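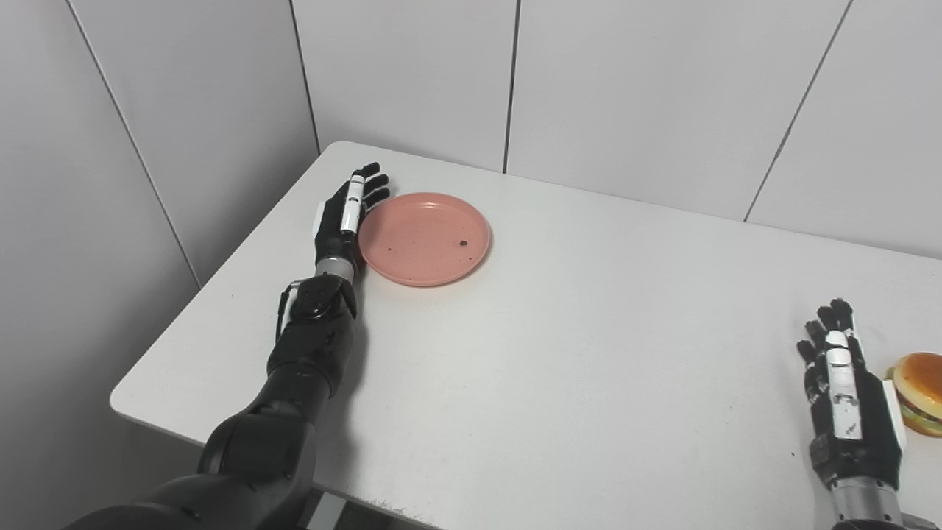 ## Clearing the table, part 2: plates

OK, plates! I always start with the easy kind, a round pink one with a raised rim on a white table. Looks empty, so it goes straight in the cupboard, right? Look again (I missed it too). There's a dark speck near the right side and a few faint crumbs.

- Scrape crumbs into the bin *before* the sink.
- Lift by the rim.
- Wipe the table after the plate is gone.

Thenmozhi Marar has the sign-up sheet for the April practical. Read to page 108 and bring a dishcloth!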